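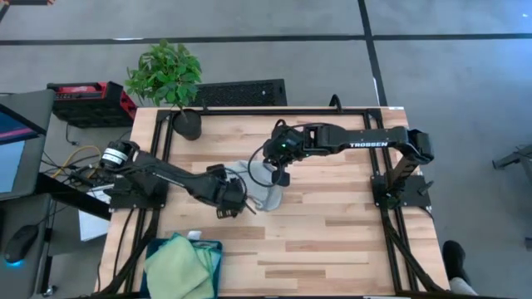 How often should a butcher-block tabletop be oiled?

Twice a year is enough for a top used as a work surface and kept indoors. Oil it sooner if a drop of water soaks in within a few minutes.

Gallery > Tabletops > Blond block tops

Search this gallery Enter keyword Go

Blond block tops: surface notes
Text by Hefin Prydderch. Updated 8/23/18.

This page covers the blond tops in the Trumdale workroom. All of them were sanded and finished by the same method, so the notes are given once. Kitchen counters and dark tops are on separate pages.

Color
Light and medium blond planks in a butcher-block pattern. The two shades were mixed on purpose. Serpil Soylu set the planks out dry before glue-up and moved them until no large patch of one shade was left. Stain was not used. Pale wood yellows with age under oil, and the lighter planks shift more than the medium ones, so the contrast drops over the first few years.

Potted plant, upper left corner of the top
Round black pot, thin stem, bright green leaves with serrated edges. The leaves reach past the back edge of the table. A corner is the right place for a pot on a block top: the middle stays clear for work, and any ring that forms is confined to one small area. Use a saucer with a raised lip, or lift the pot on cork pads. Unglazed clay passes water through its base and should not stand directly on oiled wood. Turn the pot when watering and wipe under it at the same time.

Gray item, center
Soft, light gray, partly see-through, lying crumpled on the planks. Pale gray reads clearly against blond wood, as do most cool colors. Clear and cream materials are harder to find on these tops, and Da-eun Oh keeps a dark mat for sorting them. Thin plastic should not be left on a freshly oiled surface. It holds the solvent in and leaves a dull mark with the outline of every crease.

Sanding
Sand with the grain through 120, 180 and 220 grit. Vacuum between grits. Wipe once with a damp cloth to raise the grain, let it dry overnight, then go over it lightly by hand with 300. Emlyn Gethin stops at 220 on tops that will see heavy use. The oil takes better and the difference in feel is small.

Oil
Kavov clear, 4 thin coats on a new top, one coat for upkeep. Spread it with a lint-free cloth, wait 15 minutes and wipe off everything that has not gone in. Leave at least 6 hours between coats. Coat the underside as well. A top sealed on one face only will cup. Lay used cloths flat outdoors to dry before throwing them out.

Fixing to a frame
Wood moves across the grain and metal does not. Use slotted holes with washers, and tighten the screws until the washer just stops turning. Check them in April, when the heating goes off.

Marks
Ink: rub with fine abrasive along the plank, then spot oil. Dents: damp cloth and a warm iron, short passes. Black rings from metal cans need a wood bleach and a full re-sand of the plank.

Contact: Trefor Landeg, Trumdale workroom | Copyright Trumdale | Back to top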